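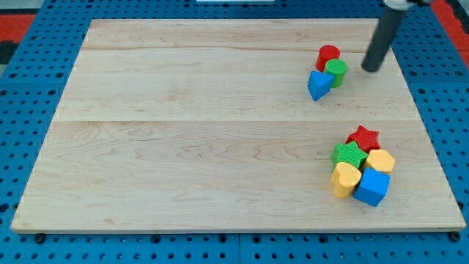
参观库尔泰奥（Kulteo）实验室的一天

02/09/2025，我参加了库尔泰奥实验室的开放参观。我是瑞典人，学中文六年了，在一家做包装设备的公司负责技术文件。下面的记录是给我们中文读书会的朋友们写的，如果有用词不准确的地方，请多多原谅。

实验室在一座旧纺织厂的二楼。我到得早，在门口等了一会儿，Signe Solberg 女士下来接我们。她先给每人发一张访客卡，然后请我们把大包放在柜子里。参观的人不多，有两位中学老师，一位从葡萄牙来的工程师 Tomás Loureiro，还有几个学生。

第一个房间是讲解室，在那里坐了比较长的时间。Solberg 女士介绍了他们的项目，名字叫 Jurlow。项目的目的是让机械臂学会听懂简单的话，然后在桌面上推动积木。比如有人说“把红色的星星推到绿色的星星旁边”，机械臂应该自己决定从哪一边去推，推多远。为了学会这件事，系统需要很多例子，每一个例子都是由人操作机械臂完成的，同时电脑记录下图像和动作。

她说到目前为止，他们收集了2000段可以使用的例子。我问“可以使用”是什么意思。她说，每一段录完以后都有人检查，如果操作的人中间改变了主意，或者说的话和做的事情不一致，这一段就单独放在另一个文件夹里。那个文件夹里现在有624段。他们没有删除这些记录，以后也许可以用来教系统认识错误。

然后我们进了操作间。我原来以为会看到很复杂的夹爪，可是这里的机械臂末端只是一根深灰色的圆杆，下面的头是圆的。它不能抓，也不能拿起来，只能推。工作的地方是一块浅色的大木板，木纹很清楚，固定在蓝色的多孔板上。积木有红、绿、蓝、黄几种颜色，形状有圆柱、星形、心形、六角形、三棱柱和方块。

负责操作的是 Raimo Manninen 先生，他说话很慢，我觉得很亲切。他解释说，推比抓看起来容易，其实对学习系统来说有别的困难。圆柱倒了会滚，星形的角会勾住旁边的积木。当几块积木挤在一起的时候，你推一块，别的也跟着走。我看木板右边靠下的地方，红星、绿星、黄色的六角形、黄色的心和蓝色的方块就紧紧地靠成一堆。Loureiro 先生马上问，如果只要把蓝方块分出来，应该怎么做。Manninen 先生说，不同的操作员有不同的习惯，有的人喜欢从旁边一点一点地推，有的人先把整堆推散。两种做法他们都保留。

关于说话的方式，我学到了很多。操作员动手之前不写指令，做完以后，由另外一个人看录像，再给每一小段加上一句话。同一个动作，一个人会写“把绿色圆柱推向红色圆柱”，另一个人会写“让两个圆柱靠近一点”。负责这部分工作的是 Gunnel Forsberg 女士。她给我们看了她的一张表，上面有57种表示“靠近”的说法。作为一个学外语的人，我看这张表看得非常高兴，差一点忘了跟上大家。

参观者也可以试一试操作，每人3分钟。操作的人手里拿一个小手柄，眼睛看着积木。轮到我的时候，任务是把蓝色三棱柱推到木板左边去。我推得太快，三棱柱转了一个方向，从圆杆旁边滑过去了。我再从后面推，它又转回来。时间到的时候，它只走到木板中间。Manninen 先生安慰我说，新的操作员一般要练习几天，才开始正式录。学生里有一个女孩做得很好，她每推一小段就停下来，换一个角度再推。

我还问了休息的安排。操作员每天录上午和下午两次，中间要换人，因为累的时候动作会变得很相似，总是从同一边去推。积木的摆放也有规定，每一段结束以后不恢复原来的样子，下一段就从现在的位置开始。过一段时间，才用手把积木重新打乱。

最后有咖啡和肉桂面包，在走廊尽头的小厨房里。我和两位老师聊了一会儿，他们想让学生自己写一些指令，寄给 Forsberg 女士，她说很欢迎，瑞典语和英语都可以。我问中文可以不可以，她想了想，说现在还没有人能检查，不过可以先寄来。

想去参观的朋友请注意：下一次开放在明年五月，需要提前写信报名。从火车站走路过去要经过一段上坡，冬天的鞋比较合适。操作间里允许看，允许问，但是请不要自己去碰木板上的积木。

Sigrun Westerberg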